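Company > About Us > Who We Are

Search this site Enter keyword Go

About Droreck Flooring

Posted in March by Ruth Chambi

Droreck is a flooring and tile supplier based in Kurport. We sell floor tile, wall tile, grout, underlayment and trim to homeowners, small contractors and building managers. We also measure and install within the county. Outside the county we deliver, and we can usually give you the name of an installer who knows our products.

The company started in a rented unit behind the Gashi lumber yard. Radymyr Pylypenko had been setting tile for other people and kept running into the same trouble: a job would stall for want of one more box, and the store that sold the first boxes no longer carried that batch. He began buying a little extra of everything and selling it to other tile setters. I joined to do the books and ended up running the counter.

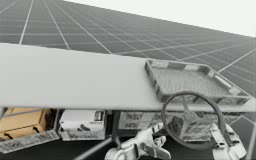
What we stock

We carry 119 lines of tile, most of them in plain colors. Grays and whites sell best and we keep those deep. Patterned tile is ordered in, with a wait that depends on the maker. Every box is shelved by batch number, and we write that number on your receipt. If you come up short in the middle of a job, bring the receipt and we will match the batch if we still have it.

Our own grout is sold under the name Nuto. It comes in seven colors, sanded and unsanded. The white is a true white and will show dirt on a kitchen floor. We tell people this at the counter and many buy it anyway. 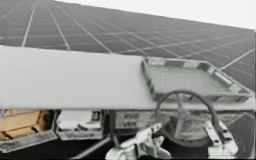

Sample tiles can go home with you for a week on a small deposit. Look at them in the morning and again after dark with the lamps on. A gray that looks warm in the store may look blue in a north-facing room, and it is better to find that out before the thinset is mixed.

How we measure and quote

A measuring visit is free inside Kurport. Radymyr or one of the crew will check the floor for level, look at the doorways and ask where you want the full tiles to fall. Layout takes longer than most people expect. We snap lines first and lay a dry row each way, so that the cuts end up along the walls where furniture will hide them. 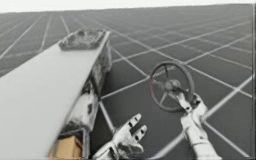

The quote lists material, labor and floor prep on separate lines. Prep is the part that changes most often. An old house can have two or three layers under the carpet, and we can't price what we haven't seen. If we find a problem we stop and call you before going further.

Where we are now

We moved to the present building on Mill Road when the Gashi unit got too small. It has around 3,000 square feet of storage, a counter, and a cutting room at the back with a wet saw. Cuts are charged by the piece — bring a drawing with the sizes marked.

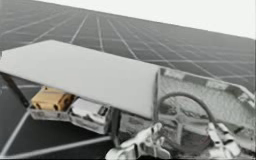 Parking is on the side street. Trucks can use the loading door until 4 p.m., and after that it is kept clear for our own deliveries. Unopened boxes can be returned within the season you bought them. Cut tile and mixed grout can't come back.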